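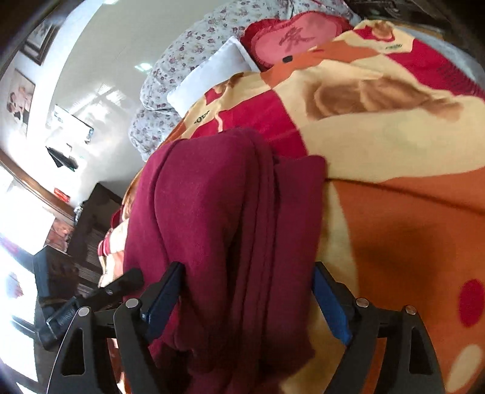 Dobrar peças grossas sobre a cama: malhas, polares e mantas

Secção: Roupa e têxteis — Dicas da casa
Atualizado em April 20, 2022

Uma peça grossa comporta-se de maneira diferente de uma camisa de algodão. O tecido tem volume próprio, recupera a forma depois de dobrado e empurra as camadas de cima. Quem usa o método habitual (mangas para dentro, metade, metade outra vez) obtém um bloco alto, arredondado, que se abre ao fim de pouco tempo na prateleira. O procedimento descrito a seguir serve para camisolas de polar, malhas pesadas, roupões curtos e capas de almofada em tecido felpudo.

Superfície de trabalho

A cama é a superfície mais prática, pela altura e pela área disponível. Convém deixá-la feita, com a manta esticada até às bordas. Um colchão muito macio cede sob as mãos e torna difícil alinhar as arestas; nesse caso, colocar por baixo da peça uma prancha fina ou um tabuleiro grande, que se retira no fim.

As mantas de polar agarram os tecidos felpudos. A vantagem é que a peça não desliza durante a dobra. O inconveniente é a transferência de cotão entre as duas superfícies, mais visível nas cores escuras. Passar um rolo adesivo na manta antes de começar e na peça depois de dobrada. Se a manta for estampada em quadrados, as linhas do padrão servem de guia para manter os lados paralelos.

Medidas

Medir primeiro a prateleira ou a gaveta, depois dobrar. Numa prateleira com 34 cm de profundidade, a peça dobrada fica bem com menos 2 cm, para que a porta feche sem roçar. Em gavetas baixas, a dobra vertical (peças em pé, lado a lado) aproveita melhor a altura. As caixas Brellby do modelo estreito têm 20 cm de altura interior e aceitam peças grossas em pé, desde que dobradas em três e nunca em quatro.

Sequência da dobra

1. Estender a peça com a frente para baixo. Alisar do centro para fora com a mão aberta.
2. Fechar fechos e botões.
3. Dobrar um terço lateral para dentro, com a manga a descer paralela ao lado. Repetir do outro lado. As mangas não devem cruzar-se: a sobreposição cria uma bossa no meio do bloco.
4. Pressionar com o antebraço durante alguns segundos para expulsar o ar.
5. Dobrar a partir da bainha em três partes iguais, pressionando entre cada dobra.
6. Virar o bloco, de modo que a última dobra fique por baixo.

Se a peça se abrir ao ser virada, a causa costuma estar no passo 3: as laterais ficaram demasiado largas. Desfazer e repetir com terços mais estreitos.

Capuzes dobram-se para dentro, sobre as costas, antes do passo 3. Golas altas dobram-se uma única vez.

Enrolar ou dobrar

O rolo ocupa menos comprimento e mais altura. É adequado para sacos de viagem e para cestos fundos, menos adequado para prateleiras, onde a forma redonda deixa espaço perdido entre peças. Num polar espesso, o rolo deve começar pela gola e terminar na bainha; no sentido contrário, o volume da gola fica por fora e o conjunto desenrola-se.
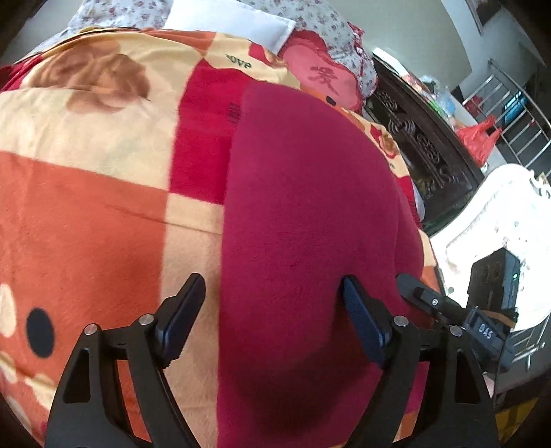 Jarrah Wihongi discorda desta parte e escreve que, nas almofadas de polar sem enchimento, prefere sempre o rolo: com a dobra em três, os cantos ficaram-lhe marcados desde janeiro e só voltaram ao normal com vapor. A observação é válida para capas com fecho rígido, em que o fecho vinca o tecido encostado a ele. Para essas capas, enrolar com o fecho no exterior e prender com uma tira de algodão.

Almofadas com enchimento não se dobram. Guardam-se deitadas, no topo da pilha, sem peso em cima.

Mantas grandes

A manta de cama fica para o fim, já sem nada em cima. Dobrar ao meio no sentido do comprimento, repetir, e só então dobrar em três. Com uma só pessoa, é preferível trabalhar com a manta ainda pousada na cama e trazer a borda dos pés até à da cabeceira — levantá-la no ar desalinha as camadas. O estampado deve ficar virado para fora, para ser identificado sem abrir.

Armazenamento

Peças limpas e completamente secas. As pilhas não devem ultrapassar a altura de quatro peças grossas. Os sacos de vácuo reduzem o volume, mas achatam o pelo; limitar o uso a uma estação e sacudir bem ao abrir. As etiquetas Plilberg de prender resistem melhor do que as autocolantes, que se soltam do tecido felpudo.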